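# Drolar loses the router halfway through a long job and I can't get it to pick up where it left off

**Inna Maksymiv**

Hello everyone, and thank you in advance for reading, because I know I go on a bit. I have a small hobby router with a Plallitz control board, and I send my jobs to it with Drolar from an older laptop that lives on a shelf next to the machine. For short jobs (name signs, coasters, that kind of thing) it has been an absolute joy. I'm in Garside, where the shops are cold in November, and I only mention it in case the temperature matters.

The trouble started when I tried a big relief carving of a heron for my sister. Drolar says the job should take 93 minutes. Twice now it has gotten 40 minutes in and then just stopped, with the message "port closed" at the bottom of the window. The spindle keeps turning, the bit sits there in the wood making a burnt little dimple, and the Connect button does nothing until I unplug the USB cable and plug it back in. The first time it was in the middle of the roughing pass. The second time it was at line 274 of the finishing pass, which I wrote down like a good student.
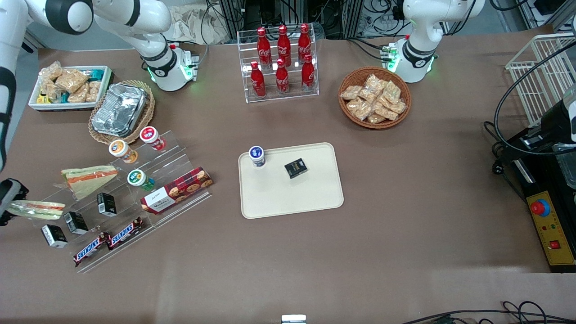 *Coke bottles in the rack and a wrapped sandwich on the table.*

I have tried a different USB port and I've reinstalled Drolar. I also turned off the shop vac for a test cut, and that one did run longer, but it was a different file so I don't know if it's fair to compare. The cable is the long one that came with the board, and it runs down the same plastic channel as the spindle wiring because it looked so much neater that way.

So I suppose I'm asking two things. Why does it drop out, and is there a safe way to start again from the line where it stopped? I've got a very nice piece of cherry waiting and I'm scared of it!

---

**statemero_owner**

laptop is going to sleep. turn off sleep and USB power saving in the power settings. had the same thing on my Statemero, fixed it in five minutes

---

**Eyvindur Mikkelsen**

Hi Inna, and welcome. The power setting suggestion is a good one and it's free, so please do that first. On Windows you want to look for "USB selective suspend" in the advanced power options, and while you're in there set the laptop to do nothing when the lid is closed. But reading your post a second time, I would put my money on that cable channel. Spindle wiring is electrically noisy, and a long USB cable lying right beside it will pick that noise up all afternoon. Sooner or later the computer decides the board has gone away and closes the port, and you have to pull the plug to get it back, just as you describe.

I'd take the USB cable out of the channel completely and bring it around the other side of the machine. If you can move the laptop closer, use a short shielded cable with a ferrite lump at each end. Where the two sets of wires have to cross, cross them at a right angle. The vac hose can build up quite a bit of static too – mine used to bite me on the elbow – so a bare ground wire run along the hose is a nice winter project.

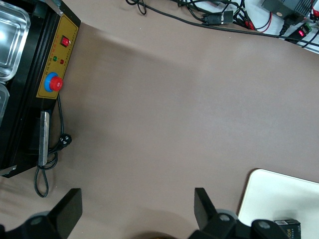
Your spindle carrying on after the port closes worries me more than the spoiled wood does. The board is simply doing the last thing it was told, so pressing Stop in Drolar won't help when Drolar can't talk to it. Please fit a real stop button that cuts power to the spindle and the drivers, and put it on the front where your hand already goes. I like the big red mushroom sort on a blue collar that stands well out from a yellow panel, with the ordinary rocker switch kept up at the other end, so you can find the right one without looking. Check the rating on whatever you buy, and if you aren't comfortable with house-voltage wiring, have an electrician do that part.

Now for starting again. If the steppers lost power you have to home the machine and check your zero before anything else, and if you set your zero by eye with no homing switches, touch off again at the same corner. Then go back well before line 274, to a spot where the bit is lifted clear. Copy the top lines of the file (units, absolute mode, spindle on, feed rate) and put them ahead of your restart point, then add a move up to safe height and a move across to the right X and Y before it comes down. Run it once in the air with Z zeroed a couple of inches too high. It's dull, but I've plowed a trench across a finished tabletop by skipping it.

---

**Inna Maksymiv**

Thank you both so much! Sleep was already off, but the USB power saving was on, so that's changed now, and I've pulled the cable out of the channel (it looks dreadful, hanging there like a vine). I'm going to run the whole heron in scrap pine before I let it anywhere near the cherry. Eyvindur, does the ground wire go inside the hose or outside?

---

**Eyvindur Mikkelsen**

Outside, wrapped in a loose spiral, with the end on a good ground. Inside works too, but it catches chips and you'll be forever fishing them out.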